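Repainting kitchen cabinets: how long before you put the doors back on?

rsegers
Posted 2025-08-29

We are redoing the kitchen in our place in Grovham and I'm at the point where the lower cabinets have their second coat of white. The can says recoat after 7 hours and "full cure 14 days." My wife wants the doors back on this weekend. Do I really have to live with open cabinets for two weeks?

Primer was the shellac kind, two coats, sanded between. Paint is a water-based enamel in satin. I took the handles off before I started and filled nothing, so the bar pulls go back in the same holes.

Ruben Segers

menon_trim
You can hang them after two days if you are careful. Dry and cured are different things. Put felt bumpers on the inside corners first or the door will stick to the face frame and pull a chip off when you open it.

oldhinge
I disagree with two days. I hung mine after three and every door had a print where the bumper sat. Wait the full 14. It's annoying but you only do this job once.

menon_trim
What paint? Oil will do that. He said water-based enamel.

oldhinge
Water-based. Humid basement though, so maybe that was part of it.

encarnacion_c
I did ours in June, same kind of paint. White lowers, L-shaped layout, so not a huge kitchen. Hung the doors on day four and left them open a crack overnight for the first week. No sticking. The drawer fronts were worse than the doors, I got fingernail marks on two of them and had to touch up.
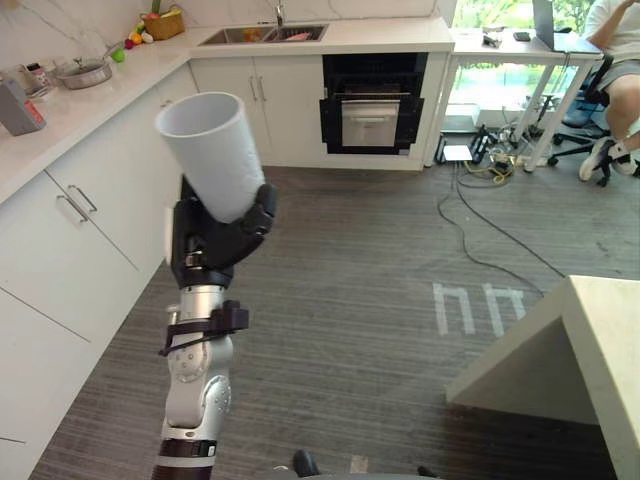

The other thing I would say is leave the handles off as long as you can stand it. When you tighten the screws the base of the pull presses into soft paint and you get a ring. If you ever change to a smaller pull you will see it. I used painter's tape tabs to open everything for ten days.

Encarnación Campos

rsegers
Tape tabs is a good idea, thanks. What did you use for the touch up, brush or roller?

encarnacion_c
Small foam roller, same as the rest. A brush left lines.

gornberg_dan
Check the temperature too. The cure time on the can assumes a warm room. If your kitchen drops under 60 at night, add a few days.

oldhinge
Agree with that. And don't wipe them down with any kind of cleaner for a month. Damp cloth only.

menon_trim
A month is overkill. Two weeks and mild dish soap is fine.

oldhinge
Your cabinets.

rsegers
OK, plan is doors on day five with bumpers, drawer fronts last, pulls after two weeks. The kitchen stays warm at night so I'm not worried about that part. I'll post back if anything sticks.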